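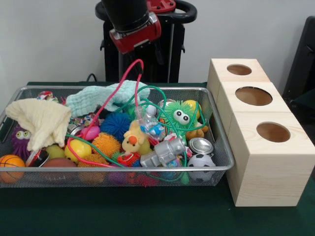

Ticket 392: Toy basket, arm stops before emptying it
Opened by: Esther Makokha
Assigned to: Musyoka Rotich
Site: Flanambridge
Status: open

October 14, 2018 – Esther Makokha
Task is to take the toys out of the wire basket and put them on the table. My nephew does this in seconds, usually without being asked. The arm plans for a while, goes for the pink cord, and then reports "object larger than expected." Fair enough. The cord loops through most of the pile.

Reply – Musyoka Rotich
Does it do the same with the cord and the green tube taken out? Please also try with the towel and washcloth off the basket. Dradano treats cloth as a wall.

Reply – Esther Makokha
Without cord and tube it got five toys out. The spiky puffers went fine, they practically grab back. Then it tried for the clear bag and timed out. With the towel off as well, no change, except that it now hesitates over the purple one with the googly eyes.

Reply – Aled Prydderch
The bag is a known problem. The depth sensor looks straight through it and aims at the blue and white bits inside. Set grasp_timeout to 2000 and skip anything transparent for now. Same advice for the lid of the tin, shiny things confuse it too.

Reply – Esther Makokha
Timeout changed. It skips the bag politely and moves on to the duck. Two runs in a row got as far as the soccer ball. I would call that tidying if I were selling it.

Reply – Musyoka Rotich
Leave the pine blocks where they are, the next job uses the holes. Cord and tube go back in for the regression run. A customer's basket will have a cord in it.

Reply – Esther Makokha
Cord and tube back in. "Object larger than expected."

Changed title, raised priority, passed to Mutua for the June release. Basket emptied by hand in the meantime.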